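I backed another one, then

I know, I know. After the Leblanc business I swore I was done with crowdfunded games, and there's a draft on this very blog from December in which I say so in capital letters. I never published it, so it doesn't count.

Anyway! The game is called Vastwood and it's a slow, foresty exploration thing with a map you draw yourself as you go (with a pencil, in a little notebook, and the game never corrects you, so if you put the river in the wrong place it stays in the wrong place). It's made by Holler, a studio of two who did that lovely lighthouse game I went on and on about. I saw the page go up while I was waiting for the kettle and I'd pledged before it boiled. £40, which gets you the game, the soundtrack and a real paper notebook.

My partner asked whether I'd read the whole page first. I had read the bit about the notebook.
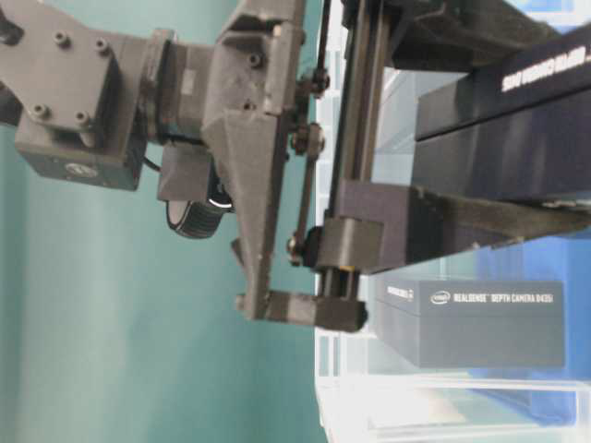 Sem De Smet left a comment under my last post that I've been chewing over ever since: you keep talking about these as if you're buying a game, and you're not, you're lending somebody money and hoping they're tidy. If you'd be cross to never see it again, wait for the shop version. It'll be cheaper by then anyway and it'll have had its bugs ironed out.

Which is fair, and a bit annoying, because I was cross about Leblanc. I'm still cross about Leblanc. Lovely trailer, lovely updates every fortnight, then updates every couple of months, then one very long message about "restructuring the vision" and not a peep since. I still get the odd email asking me to confirm my postal address for a poster.

But I also think you get something for pledging early that you don't get in a shop. I like the updates. I like seeing the ugly grey version of a house before it turns into the proper house. Holler put up a post last night about how they're doing footsteps in snow, and it was mostly them being grumpy about cornflour, and I enjoyed it more than most games I've finished this year. They've got just over 4,000 backers now and the comments are still friendly, people swapping notebook tips and arguing over whether there should be a bear. (There should be a bear. Far away, on a hill, minding its own business.)
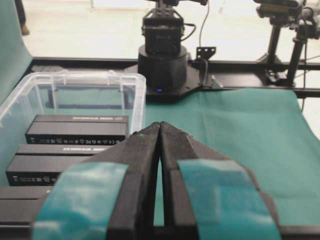
The thing I'm less sure of is the stretch goals. The first one is extra music, fine, who'd say no to that. The second is a co-op mode, and my heart sank a bit when I got to it. The whole appeal for me is being alone in a wood with a bad map, and two people is a tiny team to be bolting on online play. Retport did exactly this, if you remember. It was a neat little harbour game with a neat little plan, then the money rolled in and suddenly it had boat racing and a card game and trading between players, and it came out so late that I'd changed computers in between. The harbour part was still great! You just had to dig for it.

So I wrote a comment on the Vastwood page asking, nicely, if co-op could come as an update after launch. One of them replied within the hour to say they're thinking along the same lines and would rather ship the quiet version first. I've decided to find that reassuring.

If you fancy it, there's a demo on the campaign page, the first valley only. It took me a whole evening because I kept rubbing out the same bit of coastline. Play it with headphones, and don't look up other people's maps until you've done your own. Mine has a lake on it that I'm now fairly certain is a field.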